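Lilside House, ground floor
Bathroom safety and cleaning checklist, with comments

Last updated: February

We use cookies to remember your settings and count visits to this page. Accept | Manage choices

This list covers the small bathroom off the hall. Mark each line OK, Fix, or N/A. Write in the comment space even when the line is OK, if there is something the next person should know.

FLOOR

1. Floor dry and free of residue. OK.
Comment: The old cleaner left a film. We changed to the Sedis floor wash and the floor is less slippery in socks.

2. No lifted edges or gaps at the doorway. Fix.
Comment: Threshold strip is loose at the hinge side. Screw it down, don't glue it. It was glued last time and came up again in a month.

3. Walking path clear from the door to the toilet. OK.
Comment: Keep at least 27 inches open. Spare paper goes in the hall closet.

LIGHT AND AIR

4. Light comes on at the switch, no flicker. OK.

5. Fan runs and pulls air. OK, weak.
Comment: Holds a sheet of tissue but only just. Cover needs vacuuming. Turn the fan off at the wall first.

6. Outlet trips and resets with the test button. OK.

WATER

7. Hot water at the sink no higher than 100 degrees after one minute. Fix.
Comment: Read 107 in the morning and 104 after lunch. Turn the mixing valve down and test again before closing this line.

8. Shutoff valve behind the toilet turns by hand. OK.
Comment: Stiff. Work it back and forth once at each inspection.

9. No drip at the supply line. OK.
Comment: Left a paper towel under it for 42 minutes. No spots.

TOILET

10. Base does not rock. OK.
Comment: Push from both sides and from the front.

11. Seat bolts tight. Fix.
Comment: Left bolt turns freely. The Kalanberg replacement set fits, and there is one in the supply drawer.

12. Lid stays up without being held. OK.
Comment: Check this before cleaning. A lid that drops can catch a hand or knock the brush out of the bowl.

13. Bowl cleaned, including under the rim. OK.
Comment: Put the cleaner in first and leave it for the time on the bottle. Start under the rim and work down to the drain. Short strokes splash less.

14. Brush in good condition. OK.
Comment: The long-handled brush stays in this room. It lets you reach the bowl without bending over it. Replace it when the bristles flatten.

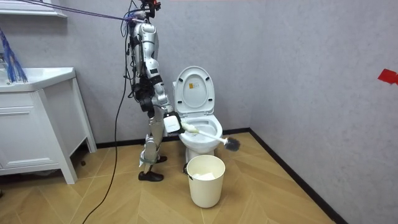

15. Brush rinsed and drained before storage. Fix.
Comment: Water was standing in the holder. Rinse the brush in a clean flush, then rest the handle under the seat with the head over the bowl until it stops dripping. Empty the holder at the same time.

16. Gloves available and not torn. OK.
Comment: Medium only. Order large from Chaudhary with the next paper delivery.

CHEMICALS

17. All bottles labeled and capped. OK.

18. Bleach and acid cleaners on separate shelves. OK.
Comment: Never use both in the same bowl on the same visit, even after flushing.

Open items: 2, 7, 11, 15. Do 7 first. Recheck all four within 7 days and write the new reading next to the old one.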